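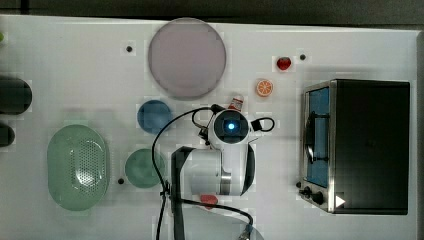
Toy library opens again in July

The Osance toy library moves back into the ground floor of Codine Hall in July, now that the new flooring is down. Opening hours stay the same, 10am to noon, with a late session until 6pm in the first week of each month.

We now have 668 items on the shelves. Play food, plates and bowls are still borrowed more than anything else, followed by train track and the larger puzzles. Members took out 1062 toys over the past year, up on the year before, and most came back on time.

A few things have changed. Each family can now borrow four items at once, up from three, and the loan period is 30 days. Ride-on toys are still one per family and need to be booked ahead. Fines have gone, but please ring if you are going to be late so that we can tell the next person on the list.

Please check for missing pieces before you return a set. Small parts can go in the envelope inside the lid - the number on the front should match the number on the box.

We are short of wooden puzzles for under-threes and anything to do with shops or post offices. Donations can be left at the Pacheco Road entrance during opening hours. Soft toys can't be accepted, and nor can anything that needs a mains plug.

Membership forms are at the desk and in Zulstead library.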